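Keeping Food Safe at Shared Meals: Your Questions Answered

Last updated Mar 15, 2022

We get a lot of mail after every potluck season, and the same worries come up again and again, so Niilo Salminen sat down in our Curnach kitchen and answered the ones we hear most. Grab a coffee and take your time!

How long can hot food sit out on a buffet?

Two hours is the limit we teach in all our Simdale classes, and that clock starts when the dish leaves the oven or the burner, which catches people out if they've had a long drive over. If you have a slow cooker or a warming tray that keeps things at 140°F or higher, you can relax a good deal more.

Do I need to worry about drink dispensers?

A little, yes. Water seems so harmless that folks forget the spout, and the spout is the part that gets touched and dripped on all day long. Take it apart if the maker says you can, wash the pieces in hot soapy water, rinse them well and let them air-dry. Drip trays want the same treatment. Juice and anything with milk in it should be kept cold, and please don't top up an old batch with a new one.

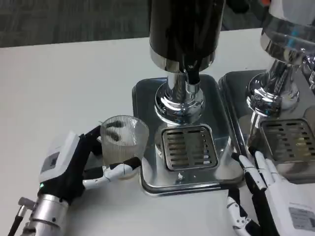 Two beverage dispensers on their drip trays.

Can I put leftovers in the fridge while they're still warm?

You certainly can. My grandmother would have scolded me for it — she let everything cool on the back porch — but a modern fridge can handle a warm dish just fine. Split a big pot of soup or chili into shallow containers so that it cools quickly, and leave a bit of space between them.

How many days do I have to eat them?

Three or four for most cooked dishes. I put a strip of masking tape on every lid and write the date on it, and I'd love for you to pick up the habit too.

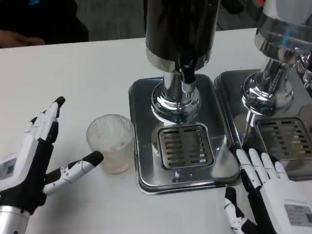 If you know you won't get to something in that time, freeze it early, while it's still at its best. Soups, stews and cooked beans all freeze beautifully. Potato salad really doesn't, I'm sorry to say.

Should I rinse raw chicken?

Please don't! The splashing carries germs to your sink, your counter and whatever is drying in the rack. Pat it with a paper towel if it's damp, throw the towel away and wash your hands. Cooking the bird to 165°F takes care of the rest.

Do you have a printed version of this page?

We do, and it's free. Ask for the potluck sheet at our Wukgate office, or pick one up at any Simdale class.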